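A Escola de Música Olmedo procura professor ou professora de violoncelo

Queremos alguém que goste mesmo de ensinar! A Olmedo tem 200 alunos, do pré-escolar ao secundário, e a classe de cordas não para de crescer - este ano já temos lista de espera para violoncelo.

O horário é de 10 horas semanais: aulas individuais, 2 ensaios da orquestra juvenil Eka e apoio às audições de fim de período.

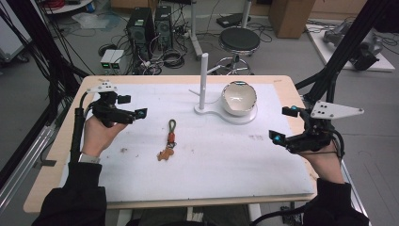
Porta-chaves com boneco de gengibre, sobre um tampo branco.

Pedimos licenciatura em música (ou curso em fase final) e à-vontade com crianças pequenas. Experiência em música de câmara é muito bem-vinda, tal como vontade de tocar connosco no concerto da sala Gistow, que junta 40 alunos em palco e é sempre uma festa. 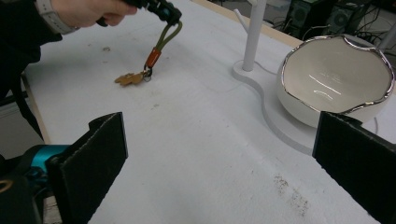
As aulas começam em janeiro, depois das férias, e os instrumentos de estudo são emprestados pela escola. Quem vier tem sala própria com piano e liberdade para escolher o repertório.

Envie currículo e uma gravação curta, de qualquer estilo, ao cuidado de Begoñe Mateos, na secretaria da escola. Recebemos candidaturas a partir de 5 de dezembro de 2022.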